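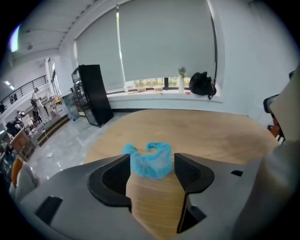
Packing and Table Preparation Assistant, part time
Flukport, Vomotitz site

Reference 1278

Flukport is hiring a part-time assistant for the ground floor room at Vomotitz. The work is done at one large wooden table and covers sorting, folding, flat-packing and putting away small goods. The position reports to Roxana Sotelo, room supervisor. It is open until filled, with a planned start in March.

Duties

Unpack incoming cartons and sort the contents by item type.
Lay out disposable caps, check the elastic edge on each one, and fold or discard according to the work sheet.
Fold and stack flat cardboard pieces. Bent or torn pieces go to recycling.
Fill and close cartons for the Kakum order line.
Clear and wipe the table at the end of each shift. Cleaner is sprayed on the cloth and kept off the wood.
Keep the window sill tidy, change the water in the vase, and adjust the roller blinds when there is glare on the work surface.
Record finished cartons on the shift sheet, with initials and time.

The assistant also covers the glass-fronted display case when stock is changed. Shelves are emptied from the top down, wiped, and refilled from the printed plan. No ladder work is involved.

Hours and pay

Shifts begin at 8:30 a.m. and run four hours with one paid break. The normal schedule is 3 shifts per week. Extra shifts are offered when the Kakum line is busy and may be declined. Pay is hourly and is stated in the offer letter. Time spent in training is paid at the same rate.

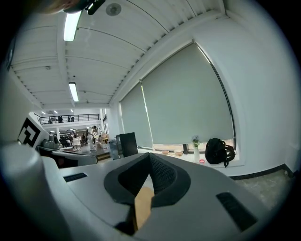 The room has wide windows with roller blinds and a ceiling with fluorescent tubes. Light levels change during a shift, and applicants who are sensitive to glare should tell us so that a place at the table can be agreed on. Personal bags must not be left on the floor or on the work surface. There is an upper walkway with a railing, reached by stairs. Cartons are not stored on the walkway or on the stairs at any time.

Requirements

Able to stand for most of a four-hour shift. A stool is available on request.
Able to lift cartons of up to 10 kg.
Steady handling of thin and easily creased items.
Able to read a printed work sheet in English.
Closed shoes with a non-slip sole. The floor is smooth.

Previous packing experience is useful but not required. New staff complete two paid training shifts before working from the sheet on their own. The first covers folding and sorting. The second covers carton closing, labeling and the end-of-shift routine.

Not included in this position

Loading of vehicles, customer contact, and cleaning of areas other than the table, the sill and the display case. Deliveries to the Bedoya building are handled by a separate team.

How to apply

Send a one-page summary of work history and a list of the mornings you are available to Roxana Sotelo at the Flukport office, Room 74, or hand it in at the front desk at Vomotitz before noon. Write the reference number on the first page. A cover letter is not needed.

Selected applicants will be asked to a short practical session at the table. It consists of sorting one mixed carton and packing one order from a work sheet. Results are given by phone.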